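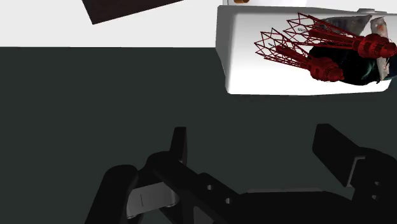
Section 4. Comparing Two Grippers in the Simulator

Read this section if you have finished Section 3 and the arm moves when you tell it to and stops when you tell it to. If only the first of those is true, go back to Section 3.

The Wasau bench software lets you run the same pick with two different grippers and lay the results side by side. In this guide the first gripper is the Nadia, a parallel-jaw model with flat paddle fingers. The second is the Grultier, which has narrower fingertips and a higher opinion of itself. You can swap in your own models later by following Appendix C, written by Keerthana Thevar, who has asked us to say that she is proud of it.

4.1 Before you start

You will need:

The bench software, installed and licensed
Both gripper files, unpacked into the grippers folder
The whisk bin scene, found under Scenes > Kitchen
A notebook or a spreadsheet

Close any other simulator session first. Two sessions will share one controller quite happily, and each will believe it is in charge.

4.2 Loading the scene and the first gripper

1. Open the bench software and choose New Comparison.

2. Pick the whisk bin scene. It loads with two red whisks in a white bin, lying on and among some crumpled items. Leave the crumpled items where they are. New users like to tidy them away, get a lovely score, and then wonder why the real bin is so rude to them.

3. Under Gripper A, choose Nadia. Wait for the status light in the lower bar to turn green.

4. Set the view to Wrist. You should be looking over the gripper from just behind it, with both fingers in sight. If you see nothing but black, the camera is inside the housing. Press Reset View once. Pressing it repeatedly cycles through the saved views and eventually brings you back to the inside of the housing.

5. Click Open Full. The fingers should stand wide apart with nothing between them.

Note: The bench draws most surfaces flat and plain. Your graphics card is fine. Davina Moffat tested the fancy textures for a whole December and found that they changed the fan noise and nothing else.

4.3 Setting the controller

The default controller is called Reddy. It is slow, steady and hard to upset, so use it for all first runs.

1. Open Controller > Reddy > Limits.

2. Set Approach Speed to 50 percent.

3. Set Closing Force to 60 percent. The whisk handles will take more, but the contact solver gets nervous and may fire the whisk across the room.

4. Leave Retreat Height alone. The box next to it is editable for historical reasons.

5. Save the profile under a name you will recognize. "test" is already taken. So are "test2" and "testfinal".

CAUTION: Do not copy these limits to a real arm. Simulated force settings are a share of what the model can do, and your hardware has its own ideas. See Section 7 before connecting anything that can pinch you.

4.4 Running the pick

1. Click the handle of the whisk you want. Do not click the wire head. The software will accept the head as a target and will plan a grasp on it with great confidence, usually closing on the gaps between the wires.

2. Check the approach line. It should come down from above the bin and clear the wall. If it passes through the wall, raise the start point until the line turns blue.

3. Turn the wrist until the finger pads face the sides of the handle. The preview shows both pads in outline.

4. Click Run Once and keep your hands off the mouse. Moving the view during a run is allowed, but it makes people seasick and the run gets blamed.

5. When the arm stops, choose Held, Dropped or Missed. If the whisk came up with a piece of cloth attached, mark it Held and tick Extra Item. Sudheer Shenoy and Revathi Namboodiri argued over this rule for longer than it took to write the software, and the tick box is the peace treaty.

6. Click Restore Scene. The whisks and the crumpled items go back to where they began.

Repeat steps 1 to 6 with the same whisk a few times. Once the results look sane, switch to Run Batch and enter 100. Go and have lunch.

4.5 Changing to the second gripper

1. Click Park Arm and wait for it to finish.

2. Under Gripper B, choose Grultier.

3. Load the Reddy profile you saved in 4.3. The software does not carry it over. It fills in factory limits and says nothing, and the comparison is then worthless.

4. Click Recalculate Tool Point. The Grultier fingers are longer, and if you skip this step they will go through the floor of the bin to prove it.

5. Run the same batch on the same whisk.

Note: If you change the whisk, the scene or the limits halfway through, start both batches again. A patched-together comparison will still produce a very handsome chart.

4.6 Reading the results

Open Compare > Summary. Look at the Missed column first. A gripper that misses a lot usually has a bad tool point, so repeat Recalculate Tool Point before you form any views about its design.

Next look at Dropped. Drops early in the lift suggest too little force or a pad sitting on one of the ridges of the handle. Drops late in the lift suggest too much speed.

Extra Item is the column that separates these two grippers in our own runs. The wide paddles on the Nadia are forgiving about aim and tend to collect fabric. The Grultier leaves the fabric alone but wants its aim just so.

4.7 If something goes wrong

Error 13, Finger Not Found: the gripper file is in the wrong folder. Move it and restart.

Fingers tremble when closed: lower Closing Force in small steps until they calm down.

Whisk passes through the finger: collision is off. Turn it on under Scene > Physics. Your earlier results were too good to be true, so delete them.

Arm refuses to leave Park: clear the stop flag in the lower bar. If it comes straight back, save the log and send it to Manikandan Thampi at the support desk. Please attach the log itself. He has a large collection of phone pictures of people's monitors and does not need more.

Continue to Section 5 to set up the overhead camera.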